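3.2 Who came in, and who didn't

I should say up front that I never planned to write about waiting rooms. Our study at the Orham clinic was meant to be about reminder letters for skin checks, full stop. But when I sat down with the first 30 interviews (most of them done over a cup of tea, which I'd recommend to anyone), people kept wandering off the topic of the letter and onto the topic of the phone call they had to make after it. One retired shearer told me he'd put the letter on the fridge in February and looked at it every morning until it faded.

So we changed the interview guide. Jeanie Dow, who did the coding with me, suggested we ask each person to tell us the whole story from opening the envelope to sitting down with the nurse, and to stop wherever they'd stopped. Of the 30, 19 had booked within the month. Another four meant to and hadn't got round to it, and the rest gave us reasons I'd sort into work, travel and plain old dread. Echevarría's earlier work on rural screening puts travel first. Ours didn't, though Orham does have a bus, and I'd be wary of reading too much into it!
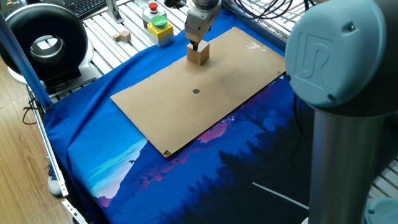
Figure 2. Robotic gripper holding a wooden cube on a sheet of cardboard.

3.3 The phone call

I'll admit I have a soft spot for this part of the data. The Wunness practice let people book by text and Orham didn't, and you can hear the difference in the transcripts straight away. Wunness people barely mention booking at all. Orham people remember the hold music, the neighbour who was in the room, the labour of spelling a surname twice. Jeanie and I disagreed for a while over whether embarrassment deserved its own code, and in the end we kept it separate, mostly on the strength of two long interviews with men who'd hung up before anyone answered.

The Fundum questionnaire, which we gave everyone afterwards, has no item on any of this. We added a blank line at the bottom of the page and most people filled it in.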